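Trellen Opens Early Access to Fadora, a Table Service Kit for Two-Arm Robot Cells

KATCOMBE, 5/19/21 - Trellen is opening early access to Fadora, a software and fixture kit that lets a pair of robot arms practice the small jobs of serving and clearing food. It's the project our team has wanted to show for a long time, and we're thrilled to get it into other people's labs!

Fadora ships with a task library of 341 short table jobs, from opening a takeout container to sorting bread, plates and cups. Of those, 305 are ready to run at launch, and the rest will follow in September. Every job is set up on an ordinary tabletop with ordinary tableware (most of ours came out of our own kitchen), so a lab can lay out a new one in minutes and change it as often as it likes.

Takeout containers got a chapter of their own in the manual. The lids are light, the hinges bend where they want to, and no two brands fold alike, which made them the most fun to work on.
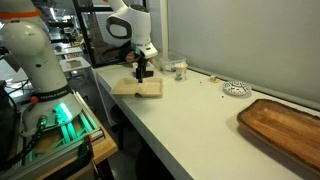
Emerson Toledo said the container jobs were what won him over during the preview period, adding that he would like to see soup cups next and that the setup guide could use more on gripper speed. Both requests are on our list, and the speed section has already been rewritten.

The kit includes the job editor, a logging tool, printed layout mats and a year of updates. Logs from around 3000 preview runs come with it, failures and all, so new users can look at how a job goes wrong before trying it themselves. Fadora works with Franka Emika arms at launch. Support for other arms is being worked on with our integration partner, Nørgaard, and we'll post news on that as it comes.

Bread has been a favorite with preview users. Crust and crumb behave very differently under a pair of fingers, and the bread jobs let a team adjust grip force one small step at a time. 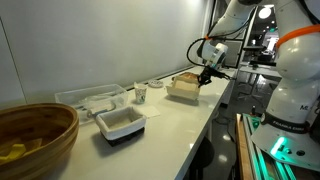
A Franka Emika arm with its gripper over a boxed loaf of bread.

Labs and schools can request early access through the Trellen office in Katcombe. Returning preview users keep their saved jobs and don't need to apply again.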